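Speaker notes: Small gourds as table stock – grading, storage and setting

Sosholm growers' afternoon, October 2, 2023
Slot: 15 minutes plus questions

Slide 1. Title

Wait for the door to close. Give the title and the scope: small ornamental pumpkins sold for table use. Carving types and pie types are out of scope and should be parked for the question period. Handout is on the side table; it has the storage table and the grading card printed back to back.

Slide 2. What the buyer is paying for

A table pumpkin is bought for shape, skin and color, in that order. Weight does not enter into the price at retail, although we still pay the field crew by the bin.

Shape: squat, with a flat enough base to sit without rocking. Lobes should be even. One deep lobe next to two shallow ones makes the fruit lean.

Skin: firm, no soft spots near the blossom end. Corky scarring is acceptable on the underside only.

Color: solid orange still moves the most volume. Striped fruit sells slower per unit but is the type people ask for by name when they are dressing a table. Say this slowly; last year several people wrote it down the wrong way round.

Slide 3. The Tosley order

Use this as the worked case. The Tosley shop ordered 2,000 fruit in August, 1,000 of them striped. Their specification was one line long: "must sit on a dinner plate." That line was enough to reject a lot of otherwise clean fruit, as we had been sorting by diameter at the shoulder and had no check on the base at all.

Explain the base check. Set the fruit on a flat board, push lightly at the shoulder, let go. If it settles in the position it started in, it passes. If it rolls to a new position, it goes to the loose bin, where it can still be sold by the basket.

Pass the two sample fruit around at this point. Ask for them back before slide 5.

Slide 4. Plate and pumpkin

Stripe contrast is judged against whatever the fruit will be set on, so it should be looked at on a colored surface as well as on the gray packing bench. A strong green is a hard test for orange. The cream areas read cleanly against it, and any yellowing in them is easier to pick up.

Point to the stripes first. Orange and creamy white alternate with the ribs, so the pattern follows the shape of the fruit. Then the plate: round, raised rim, white with a slight lavender-gray cast. A cool white of this kind makes cream look warmer than it does next to a pure white. Shops that use cream linen should be told to try the fruit on the cloth before ordering.

For a single place setting the arrangement is simple: plate at the center, pumpkin to the left or on the plate itself. If it goes on the plate, the inner flat has to be wider than the base of the fruit. Measure the flat and ignore the overall diameter, which includes the rim. 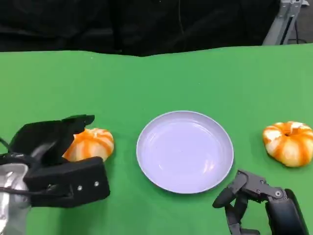

Slide 5. Curing and storage

Collect the sample fruit.

Cut with hand pruners and leave a short stem. Do not carry by the stem. Cure in a dry, ventilated place out of direct sun until the stem has hardened and the skin resists a thumbnail. Store in a single layer on slatted shelving, fruit not touching. Stacked bins are tolerable for transport and should be emptied on arrival.

Washing: wipe with a damp cloth, dry at once. We have stopped dipping. Dipped fruit went soft at the stem sooner than wiped fruit in our own shed – a small comparison, one season, no claim beyond that.

Waxing and varnish: skip unless asked. The short answer is that coated fruit should not be set on plates used for food.

Slide 6. Grading card

Hold up the card. It was drafted with the Agbeko packing shed and has 2 grades, Table and Basket. There is no third grade. Fruit that fails Basket goes to compost.

Table: sits flat, even lobes, firm skin, clear color break between stripes.
Basket: sound fruit, any lean, blurred or patchy stripes allowed.

Mention that green flecks in the cream stripe are not a fault by themselves. They are marked on the card with an asterisk and left to the buyer.

Slide 7. Questions

Expected questions: seed source for striped types (refer to the list on the handout), whether stripe pattern holds from saved seed (it may not – squash cross readily, so buy in fresh seed for contract orders), and shelf life indoors (depends on room temperature; keep away from radiators and off damp wood).

If time is short, drop the waxing paragraph and go from storage straight to the card. Spare cards are in the box under the lectern. Leave the board on the side table for anyone who wants to try the base check on their own fruit.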